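Le point budget du mois : ce qu'on garde, ce qu'on repousse

10 février 2026

Bon, on attaque février et je vous avais promis des chiffres, alors en voilà (pas tous, Peltonen ne m'a toujours pas renvoyé son devis complet et je commence à bien connaître la musique de leur standard). Pour ceux qui prennent la lettre en route : on prépare l'achat d'une deuxième pince pour l'atelier de Prorndale, avec ses doigts de rechange, et l'enveloppe est de 2000 euros tout compris. J'ai bien dit tout compris, câbles et port aussi !

La pince seule est affichée à 1095 euros chez Cunley. C'est la même famille que celle qui travaille en ce moment au-dessus de la petite cuisine jouet, donc pas de nouvelle bride à dessiner, pas de pilote à réécrire, et les gens savent déjà la démonter. J'avoue que j'ai été tentée par un modèle plus fin, vu en démonstration à Kidgate, mais il fallait changer l'adaptateur et là on explosait tout.
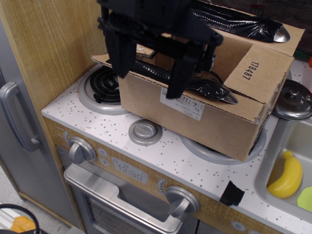
Reste la question des doigts, et c'est là que je passe mes soirées. Le jeu de doigts interchangeables est à 529 euros, ce qui me paraît salé pour des pièces qu'on finit toujours par user. D'un autre côté, attraper un objet emballé dans du plastique brillant au fond d'un carton, ça demande une prise correcte, et je préfère payer ça une fois que de bricoler des embouts tous les quinze jours. Si vous additionnez, vous arrivez à 1624 euros. Il nous reste donc 376 euros pour les câbles, la visserie et le transport – en théorie, parce que le transport, Cunley ne le chiffre qu'à la commande.

Je vous vois venir avec l'idée d'acheter en même temps un plan de travail « sérieux ». Pour moi, c'est non cette année. La cuisine jouet nous donne un évier en creux, des plaques, des boutons, un four avec sa poignée, tout ça sur une surface minuscule, et les cartons de livraison font des bacs très convenables. Je mets zéro euro sur cette ligne et je dors très bien.

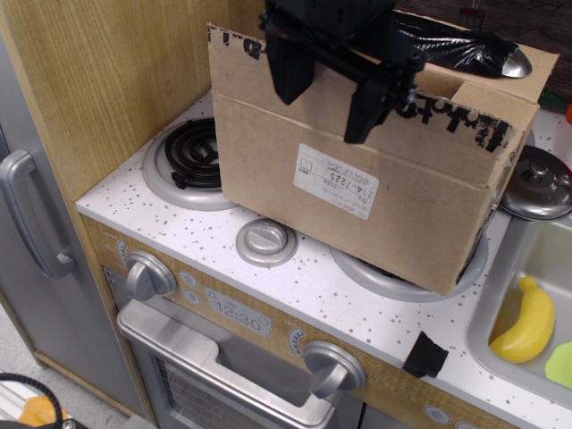

Teemu Honkanen m'a écrit là-dessus, et je recopie son message presque en entier : « D'accord pour la pince, mais tu n'as rien prévu pour l'entretien de la première. Si on en achète une deuxième sans mettre de côté de quoi réparer l'autre, on se retrouvera avec une seule pince en état et un budget vide. Garde au moins 80 euros, même si ça oblige à prendre les câbles les moins chers. »

Il a raison, évidemment, et ça m'agace un peu. J'ai donc ajouté une ligne entretien de 80 euros, prise sur les 376, ce qui nous laisse 296 euros pour tout le petit matériel et le port. C'est serré, mais ça passe si on récupère les vis du vieux support (elles sont dans la boîte bleue, merci de ne pas les éparpiller).

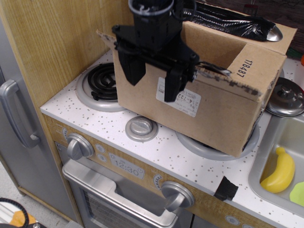

Côté calendrier, j'aimerais envoyer le bon de commande avant la fin février. Il me manque trois choses : le délai de Cunley par écrit, le prix du port, et la réponse de Peltonen, qui vend des doigts apparemment compatibles. S'ils sont moins chers, on bascule les doigts chez eux et on garde la pince chez Cunley, quitte à avoir deux factures. Je n'adore pas les doubles commandes, mais pour une vraie différence je ferai l'effort.

Si vous avez déjà monté des doigts Peltonen sur une pince Cunley, écrivez-moi vite, même deux lignes ! Je veux surtout savoir si le perçage tombe juste ou s'il faut ressortir la lime. Le tableau complet sera joint à la prochaine lettre, avec le port dedans si Cunley veut bien me répondre.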